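# Questions we get about old desktop towers

We take in a lot of office desktops at Berska, and most people who bring one in (or are thinking of opening one up at home) ask us the same things. I've tried to answer them the way I would at the counter, so forgive me if I wander a little.

## Is it worth fixing up a computer this old?

Very often, yes! Office towers were built to be serviced, and plenty of them spent their whole lives doing spreadsheets in a quiet corner. If the board and the power supply are healthy, a solid-state drive and a little more memory will make it a pleasant machine for email, schoolwork and letters. If you want it for new games or heavy video work, come and talk to us first, and we'll tell you kindly but plainly.

## What should I do before I bring it in?

Copy off anything you'd be sad to lose. We are careful with drives, but a backup is still your best friend. After that, just bring the tower. You can leave the monitor, the keyboard and that big tangle of cables at home, unless the trouble seems to be with one of them.

## Can I open it myself?

Please do, if you're curious. Shut it down, pull the power cord, and hold the power button in for 15 seconds. Touch bare metal on the case before you reach for anything inside. Then lay the tower on its side on a firm table with good light, and give yourself more room than you think you need – side panels take up a surprising amount of space once they're off.

The one thing we ask you to leave shut is the power supply itself. It can hold a charge long after it's unplugged, and there is nothing in there for a home tinkerer to adjust.

## How do I get the dust out?

Use short puffs of canned air, with the can upright, and hold the fan blades still with a finger while you do it. Go outside if you can. My colleague Benedikt Danzer once did a very furry one indoors in December, and we were wiping shelves until closing.

## Why do you take the cooler off the processor?

The paste between the two dries out over the years. With the cooler off we can clean away the old paste, check the socket and put on a fresh layer when everything goes back together.
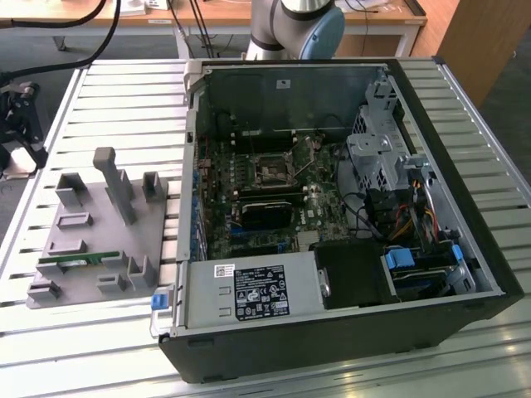

Go gently with the little metal lever beside the socket, too. It should move with steady pressure from one finger, and if it fights you, stop and look again before pushing harder. The memory slots deserve the same patience. Open the latches all the way, line up the notch, and press evenly until the stick clicks into place.

## Will any memory fit?

I'm afraid not. Write down the model number from the case, or read us the label on one of the sticks you already have, and we'll match it from the bins.

## What happens to machines you can't save?

We keep the good parts for other repairs, and the rest goes to the electronics recycler. Last year 794 towers came through the shop, and many of them live on in bits and pieces inside somebody else's.

## Who do I ask for?

Kęstutis Ots looks after desktop repairs, mornings from 9:30. If he's elbow-deep in something, leave a note with your phone number and he'll call you back after lunch.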